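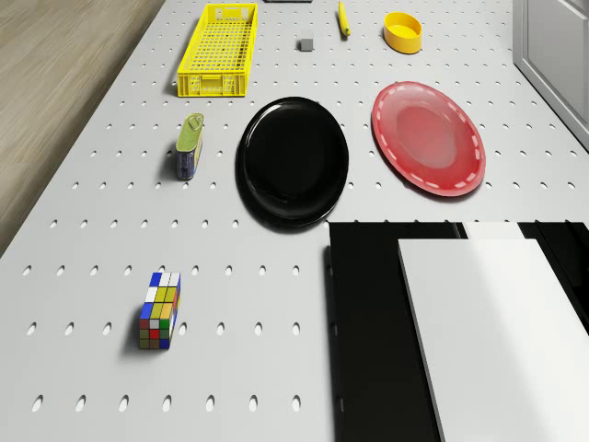 **Tuvlow food shop to move into old Murley building in January**

August 16, 2021

The community food shop in Tuvlow will leave its rooms behind the church hall and move into the former Murley shoe shop on the main street. The members voted for the move at a meeting last week, which lasted until almost eleven in the evening.

The shop was opened by a small group of neighbours who wanted to buy flour, rice and vegetables together at a better price. Today it has 1,337 members, and on Saturdays the queue often goes out of the door and down to the bus stop. The present rooms were never meant for so many people. There is one till, one sink and no place for a second fridge.

"We have been saying for years that we need more space, and then this building became free," said Saoirse Costello, who manages the shop. "It was a surprise for us also. We had only ten days to decide if we wanted to see it."

The Murley building has been empty since the shoe shop closed. It has two floors and a yard at the back, where deliveries can arrive without blocking the street. The ground floor will be used for selling. On the upper floor there will be an office, a dry store and a room where members can hold cooking evenings.

The owner of the building, the Ó Ceallaigh family, has agreed to a lease of ten years. The rent was not made public, but Ms Costello told the meeting that it is higher than what the shop pays now, and that prices on the shelves will have to go up a little in the first year. Several members did not like this. One man asked why the shop could not stay where it is and open on two more days instead. He was told that the church hall needs the rooms for its own groups on those days.

In the end, most of those present voted in favour. There were 29 votes against.

Work inside the building will start when the lease is signed. The floor on the street side has to be repaired, and the old shelves for shoes will be taken out. Some of them will be given to the school. A local joiner will make new counters, and the electric cables have to be changed on both floors. The shop hopes to open the doors in January, in the quiet weeks after the holidays, but Ms Costello said she would not promise a day before she has seen the cables.

The members have already collected 2,753 euros for the move, mostly from a cake sale and from a box beside the till. This money will pay for the van, the paint and a new sign. For the bigger costs the shop will use its savings and a loan from the credit union.

The opening hours will also change. At present the shop is open on Thursday afternoon and all day on Saturday. In the new building it will be open from Tuesday to Saturday, with a late evening on Thursday for people who work in Viltitz and come home on the last bus. Two part-time workers will be hired, and the positions will be advertised in the autumn.

Farmers who sell to the shop were in general pleased with the news. At the moment they must bring potatoes and cabbage before seven in the morning, when there is still a place to stop in front of the hall. With the yard they will be able to come until noon. The egg supplier has asked for a small covered corner, and this was added to the plan.

Not everybody on the main street is so happy. The owner of the grocery opposite said he had nothing against the food shop, but he would have preferred to hear about it before the vote. He is worried about parking, which is already difficult on market days. The shop has invited him and the other neighbours to look at the plans together at the end of the month.

It is not yet decided what will happen with the bread. For many years the bread has come from Viltitz on Saturday morning only, and it is usually sold out before lunch. With five open days the bakery would have to send a van every day, and it has not said yet if it can do this. A member who bakes at home has offered to help, but the rules for selling home-made bread are strict and must be checked first.

Until the move, everything continues as usual behind the church hall. Members do not need to do anything with their cards, and the numbers on them will stay the same. Orders for the winter apples will be taken until the end of September, and they should be written in the green book at the till.

The drawings of the new shop can be seen in the library during its normal hours. Comments may be left there on paper or given to Ms Costello on Thursdays.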